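Home | Workshop | Materials | Archive

The Washer Drawer
By Hoi-yan Hsieh

A flat washer spreads clamping load and protects the surface under the nut. Both jobs depend on fit. The bore should clear the shank without visible slop, and the face should sit flat when the bolt stands upright.

At Endadell, a repair shop that keeps around 1000 loose fasteners, sorting begins on a plain white table in September. Bolts are stood on their heads and washers dropped over the threads. Any that rock are discarded. Dark finishes are kept apart from bright steel.

Related
Thread Pitch by Hand
Bárány: 20 Years of Hinges
Storing Small Hardware

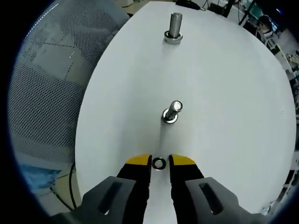

Two upright bolts with bright washers at the base; a darker washer lies flat.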